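# Clearing a double-pick fault on the towel cell

Applies to the Tedero folding cell with the two-finger gripper and the Dremer controller. The fault described is E22, "grip width out of range", raised after the fingers close on cloth and before the arm leaves the table.

## What the fault means

The controller compares finger width at the end of the close stroke with a stored value for one thickness of cloth. If the measured width is more than 2 mm over that value, it assumes extra layers are in the grip and stops the arm. Hold torque stays on. The cloth is still clamped.

On our cell the fault began after the infeed was changed in August. Most stops were real double picks. A smaller number were false, and those came from worn fingertips. The steps below separate the two.

## Before you reach in

1. Press cell stop and wait for the amber lamp.
2. Turn the mode key to Manual and take the key with you.
3. Do not use Release on the main screen. It opens the fingers and then resumes the queued move - this is how the guard panel was cracked on the first cell.

## Check the grip

Open the wrist camera view from the Service menu and leave the fingers closed. Look at the pinch point first, then follow the cloth upward. A single pick normally shows one fold rising from the tips. Two folds side by side with a dark crease between them mean the fingers have gathered material from both sides.

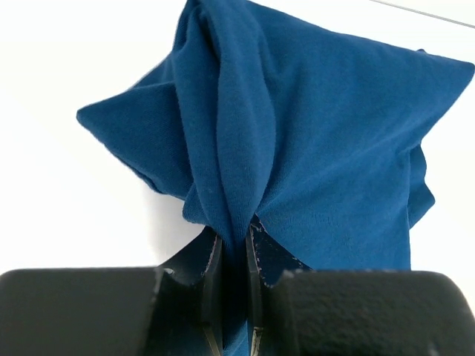

Next, look along the outer edges of the cloth. A second edge running just inside or under the first is another layer. It may belong to the same towel doubled under, or to the next towel on the table, and the camera view alone will not settle which. Save the view to the fault record before moving anything.

## Release the cloth

1. In Manual, select Jog > Gripper > Open, Slow.
2. Support the cloth with one hand, clear of the fingers.
3. Open until the cloth drops. Do not pull it out while it is clamped. Knit fabric snags on chipped tips and leaves fiber in the finger slides.
4. Spread the cloth flat and count the pieces. Write the result in the record as "1" or "2+".

## If the record says 1

Inspect the tips. Light scratches are acceptable. Replace the pair if the gripping edge is rounded or if a fingernail catches on it. Szabo tips are supplied in matched pairs and must not be mixed.

After fitting, close the fingers with nothing between them and run Zero Width. Skipping this gives a false E22 on nearly every cycle.

## If the record says 2+

Lower the pick height offset by one step and reduce close speed from 33 to 22 percent. Run a short batch of the same cloth. If the fault returns, the problem is at the infeed; see the Prevau separator page.

Do not widen the 2 mm limit to keep the line running. A double pick that gets past the check reaches the fold plate and jams there, and clearing it means taking the plate off.

## Reset

Return the key to Auto, close the guard, and acknowledge E22 at the panel. The arm homes at low speed before the first pick. The tip counter must be reset by hand after a change; tips are due at 3000 cycles regardless of appearance.

Changes to this page go to Pranab Mridha. Last edit 21st April: added the Zero Width step.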